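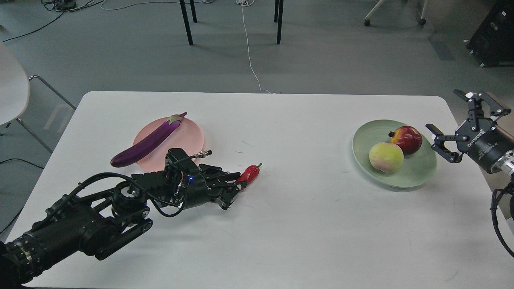 Druseo Translucent Plates, Round

The Druseo plate is a round, rimmed serving plate in lightly tinted translucent plastic. It is supplied for schools, teaching kitchens, day centers and other places where fruit and vegetables are sorted, served or set out on a shared table. The range is sold by Mthembu Supply and is available in pink, mint green, pale yellow and clear.

The plates are intended for regular daily use. They may be purchased singly, in sets of four, or in cartons of 70 for institutional customers. All colors are the same size and may be stacked together in any order.

Use at the table

Many customers assign one color to each kind of food. A pink plate may be kept for vegetables and a mint green plate for fruit, so that children and new kitchen staff can see at a glance where an item belongs. The tint is pale enough that the natural color of the food remains easy to judge, and a purple eggplant or a red chili pepper stands out clearly against it.

The plate will hold two medium fruits, such as an apple and a peach, side by side. Long vegetables will extend past the rim. A large eggplant should be laid across the center of the plate so that its weight is balanced, and it should be removed before the plate is lifted. Customers who regularly handle long vegetables may prefer the Jarko oval tray, listed separately.

Small items such as chili peppers, radishes and cherry tomatoes are easily retrieved from the shallow center. When hot peppers are used in a class, a separate plate should be reserved for them and washed before it is returned to the stack.

Specifications

Item: round plate, translucent, shallow rim
Weight: 128 grams
Maximum recommended load: 900 grams
Colors: pink, mint green, pale yellow, clear
Dishwasher: yes, upper rack
Microwave: no
Minimum order: one plate
Carton quantity: 70, single color or mixed

Care and cleaning

Wash the plates before first use in warm water with a mild detergent. Scouring pads and abrasive powders will dull the surface and should not be used. Plates that have held beets, berries or turmeric should be rinsed promptly — the mint green and clear versions show stains sooner than the pink. Light staining can usually be removed by soaking the plate overnight in water and baking soda.

Do not place the plates on a stove, under a broiler or beside an open flame. They are serving plates and are not suitable as cutting surfaces. A plate with a cracked or chipped rim should be withdrawn from use.

Matching table

The plates are often ordered together with the Erik activity table, a white rectangular table with rounded corners. The white top provides a plain background for sorting and serving. Like any white surface it will show gray scuffs in time, and most of these can be wiped away with a damp cloth and a small amount of dish soap. The Erik table is shipped separately from the plates and requires assembly by two adults.

Ordering and returns

Orders for single plates and sets are shipped from stock. Carton orders placed by schools may be invoiced, provided that a purchase order number is supplied. Mixed cartons are packed to the customer's instructions, and color changes cannot be accepted after packing has begun.

Unused plates may be returned in their original wrapping. Plates damaged in transit will be replaced on receipt of a short written notice stating the order number and the number of plates affected. Product inquiries should be addressed to Jaqueline Villalobos, Institutional Sales.

1,497 shares
3 comments

Charalambos Mavromatis
We bought the mixed carton in September for our cooking classes. The pink ones are fine, but one of the clear ones got a scratch from a fork. Is it possible to buy a carton with no clear plates?

Jaqueline Villalobos
Yes, mixed cartons can be packed in any combination of the four colors. Please state the quantities on your order.

gardenclub_mo
Do they come any bigger? Our eggplants hang off both sides.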